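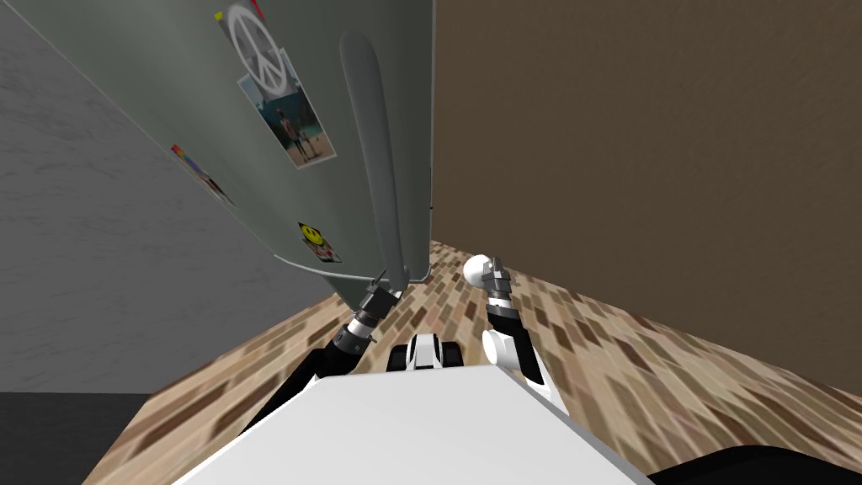
Projects > Household Manipulation > Gripper Comparison > Progress Reports > October

Second progress report, gripper comparison in simulation
Prepared for Gertraud Thaler, Premetport program office
From Kamala Poduval

Dear Gertraud,

You asked for fewer adjectives than last time and a clearer idea of where the money went. The money went to doors. We have now spent a whole reporting period trying to get a simulated two-armed robot to open a simulated refrigerator, and I can say that I know this refrigerator better than I know my own.

What we promised. Two grippers, same robot body, same kitchen, same handle. The Deng is our baseline, the one everybody in the lab has already complained about. The Nanino is the newer model with a stiffer finger and a narrower tip. Each gets 200 attempts per controller, and there are 3 controllers: the plain position controller, the compliant one, and the learned one trained on the Trulby demonstrations.

What we have done. The position and compliant runs are finished for both grippers. The learned controller is finished for the Deng and stuck for the Nanino, for reasons I get to below. Runs use the left arm for the door. The right arm has no job in this phase except to stay out of trouble, and I regret to report that it found some anyway. In the first batch it drifted forward during the pull and leaned on the wall, which the physics engine considered fine and I did not. We threw that batch out and ran it again with the right arm held to a fixed posture. That cost us most of a week and explains the bump in the compute line.

Findings so far, such as they are:

The position controller is bad with both grippers. It goes where it was told the handle would be and closes its fingers there with great confidence. If the base is parked slightly off, it grips air and then drives backward as if it had accomplished something. Our early success detector believed it, too. It was checking whether the robot had moved away from the door with its gripper closed, and on that measure we were doing extremely well. The detector now checks the door hinge angle, which must pass 30 degrees. Our numbers got worse overnight and I trust them a good deal more.

The compliant controller is better with both, and the gap between the grippers shows up here. The Deng tends to catch the handle and then slide down it during the pull, and near the lower end it runs out of handle. The Nanino holds its place more often, but it's fussier about the angle it comes in at. Come in crooked and one finger lands on the face of the handle and pushes the door firmly shut.

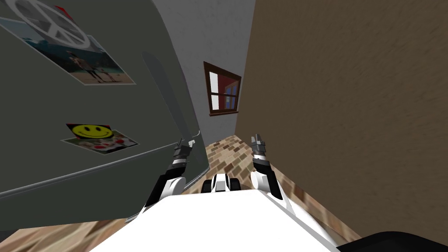
Approach height matters more than I had budgeted for. The proposal has us reaching for the middle of the handle, and the arm can do that only from a fairly narrow patch of floor. From anywhere else the planner settles on the low end, where there is the least to hold. I would like to add base position as a proper variable in the next period. At present it's something we set by hand and then argue over.

The learned controller. We trained on 3000 demonstrations from the Trulby set, all recorded with the Deng fingers. On the Deng it does respectably and has picked up one odd habit, a short pause before closing, which I assume came from the people doing the teleoperation. Moved to the Nanino it pauses in the same way and then closes early, because as far as it knows its fingers are still the old length. We tried an offset correction. It helped with the early closing and made the approach worse. I don't want to put a success rate in this report until we have either retrained on new demonstrations or agreed that we won't.

Camera. The body-mounted view is the one the controllers get. It looks up at the door from low down, so the handle comes out as a long bar running away at a slant, and small errors in depth are easy to make along it. A wrist camera would help. It was in the first draft of the proposal and was removed at your office's suggestion. I mention this only for completeness.

Budget. Compute is over, travel is under. The two nearly cancel out, and the kitchen is on a server, so I don't expect travel to recover.

Next period:
- base position sweep, compliant controller, both grippers
- decision on new Nanino demonstrations (need your answer, see my separate note)
- contact model check on the finger pads; I suspect our friction values are flattering the Nanino
- start on the drawer task if the door lets us

The hinge-angle logs and the rerun configs are in the shared folder. The discarded batch is in there as well, in a subfolder called "do not cite."

Kamala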